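How to Run a Laundry Demonstration at a Robot Open Day

By Youssra Benkirane
Filed under: Demonstrations, Two-arm stations

Last August we opened the Marnstead workshop to visitors and ran the same short task all afternoon: a two-arm robot, a front-loading washing machine and a soft toy. These are my notes on setting it up, for anyone planning a similar visit at their own site. You need one operator and one host. Yasmine Berrada operated and I talked.

Before you start

Pick a task that visitors already do at home. We had a bolt-sorting demo ready as well, and people walked past it. They stopped at the washing machine.

Leave the washing machine unplugged and the water shut off for the whole day. The robot only needs the drum and the door. Put a strip of tape on the floor two yards from the arms and ask visitors to stay behind it. The operator keeps the stop button within reach and does not answer questions while the arms are moving. All questions go to the host.

Choose the item with some care. T-shirts work, but from the tape line they are hard to follow. A long-haired plush toy is easy to see and forgiving to grip, and a drop does it no harm. The drawback is the view from the wrist camera. Once the toy is close, the fur covers much of what the operator would like to see, and the drum shows only at one side of it.

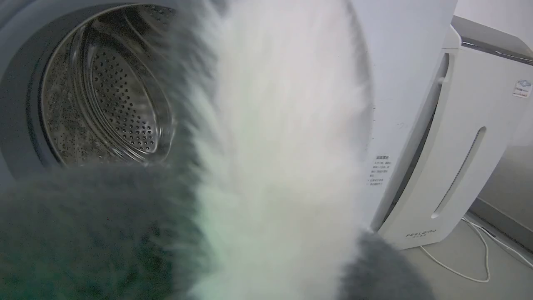
Setting up the station

1. Put the washer against the wall and open the door as far as the hinge allows. The glass sticks out further than you expect, so check that the left arm can pass it without touching.

2. Set the laundry basket on the near side of the machine, between the two arms. Both grippers should reach it without the base having to move.

3. Decide what else stays. We left the air purifier next to the washer, and it did no harm. Loose cables on the floor should stay well clear of the path visitors take.

4. Run the task twice with the room empty of guests. Fix the basket position with tape once you are happy with it.

5. Turn the wrist camera feed toward the visitors on a second screen. Ours was a plain monitor on a cart from Rokdale, and children went straight to it.

Running a session

Keep each group to 15 people. Start with the arms still and say what the robot is going to try. Then let the operator begin, and stay quiet for the first attempt. Visitors want to watch it once before they hear about it.

On the second attempt, point out the view from the head. It takes in the washer opening, the basket and both grippers together, and it helps people understand why the operator uses more than one camera. The wrist view is good for the last few inches and poor for finding anything.

If the toy falls, leave it for the operator to recover with the arms. Picking it up by hand stops the session and means a full reset. Yasmine allowed herself 2 tries at a recovery before calling a stop, and that kept us on time.

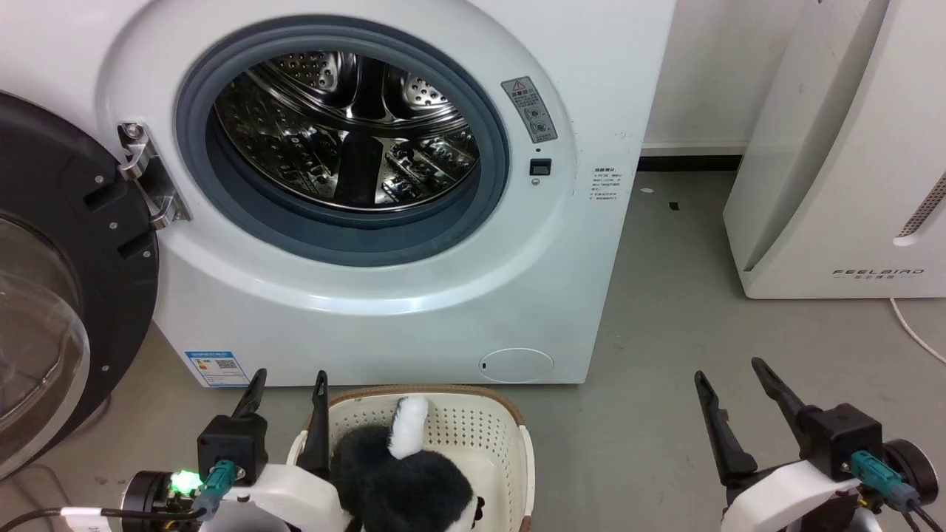
Reading time: 4 minutes

Questions that came up

Can it close the door? Ours was not set up for that on the day, and I said so. If yours can, save it for the end of the session.

Is somebody steering it? Answer this one plainly. In our sessions Yasmine was controlling both arms, and several guests had assumed the robot was working alone. I now say it in the first minute.

Could it do a whole load? We had never tried. A school group from Metwally asked for a bath towel, so we tried one after they had finished their tour. It caught on the rim of the opening and we gave up on it.

Packing up

Power the arms down before anyone steps over the tape. Check inside the drum for the toy and for loose fur, then wipe the rubber seal. Write down the basket position while the tape is still in place - we forgot, and spent the next morning finding it again.

The session sheet we used is in the Floltley folder under number 369. Print it single-sided, as the operator will want the back for notes.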